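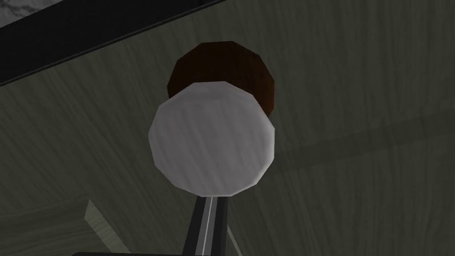
Kesamden Tenants' Network questions Skornard "quiet home" label, asks for test results before rollout

Posted in May by the Kesamden Tenants' Network press desk

14 shares | 8 comments

MALDONADO – The Kesamden Tenants' Network said today that it can't recommend the new "quiet home" label for rental apartments and is asking the company behind it, Skornard, to publish the measurements the label is supposed to rest on.

Skornard announced the label in the spring. Landlords pay to have a building reviewed, and buildings that pass may use the words "quiet home" in listings and on a plaque by the front door. The company's brochure says labeled apartments are "up to 40 percent quieter." It doesn't say quieter than what. The Network wrote to ask and was told the comparison was with "a typical unit." A second letter, asking what a typical unit is, got a reply thanking us for our interest.

The first building in Maldonado to carry the label is Skudanen Court, on the north side of the rail line. Rents on new leases there went up in the same month the plaque did. The management office says the two have nothing to do with each other. That may be so, but the listing for a two-bedroom at Skudanen Court now mentions quiet in the headline and again in the paragraph explaining the price.

Tenants in the building have been telling us a different story from the brochure. Several on the lower floors say they can follow a neighbor's phone call through the wall. Others say the new door seals did help with noise from the hallway, and we're glad to pass that on. Door seals are cheap and they work. They do nothing about footsteps overhead, plumbing, bass from a speaker, or a truck idling under a bedroom window at 5 a.m., and those are the noises people call us about.

What the review covers

The Network got a copy of the checklist used in the review. It has 8 items. Five of them can be answered by a person walking through the building during office hours with a clipboard: whether doors close fully, whether hallways are carpeted, whether house rules mention quiet hours, whether the laundry room has a closing time, and whether residents have a number to call. Two concern windows, and ask only how old they are. The last is a sound reading "taken in a representative unit."

We have no quarrel with a sound reading. We would like to know which unit, at what time of day, with the windows open or shut, and whether anyone was home upstairs. An empty apartment under another empty apartment is going to be quiet in any building ever put up. The checklist has a box for the result of the reading but no passing score. As far as we can tell, a building gets credit for having had the reading done.

The fee for a review is $2,685 per building, according to the price sheet Skornard sends to landlords. There is no fee for tenants, and no way for them to take part either. They aren't asked anything before the label is given, and the sheet has no procedure for taking it away.

The company's response

Skornard told the Network that the label is "a starting point for a conversation about comfort" and that more detailed standards are being developed. We would have preferred the standards first and the plaque second. The company also said over 3,000 apartments have signed up. Signing up is a different thing from passing, and when we asked how many buildings had been turned down, we were told that figure isn't shared.

What we are asking for

The Network is calling on Skornard to publish the full results for every labeled building, with the unit, the hour and the conditions. It should also name a passing score and explain where that score came from. Readings should be taken at night as well as during the day, and in occupied apartments whose tenants have agreed to it. Until that happens, we ask that landlords in Kesamden and Maldonado leave the label out of their listings.

We have also asked the city's housing office whether a claim of this kind counts as advertising under local rules. The office has confirmed that it received the question.

Advice for renters

If you are looking at a labeled apartment, treat it as you would any other. Go back in the evening. Stand in the bedroom with the window shut and don't talk for a few minutes. Ask to have someone run water in the unit above, if the office will do that – some will. Ask what is on the other side of each wall, especially elevators, trash chutes and boiler rooms. If the landlord tells you the place has been measured, ask for the number in writing and keep it with your lease.

Renters already living in a labeled building can send the Network a short noise log. Date, time, type of noise and how long it went on is plenty. Phone apps that measure sound vary a lot from one phone to the next, so please don't rely on them alone. We won't share names or apartment numbers with a landlord unless you tell us to.

About the Network

The Kesamden Tenants' Network is a member-funded group for renters in Kesamden and Maldonado. It takes no money from landlords, builders or label companies. Press inquiries can be made through the Network's office, weekdays until 4 p.m.

Last updated: May, 3:40 p.m.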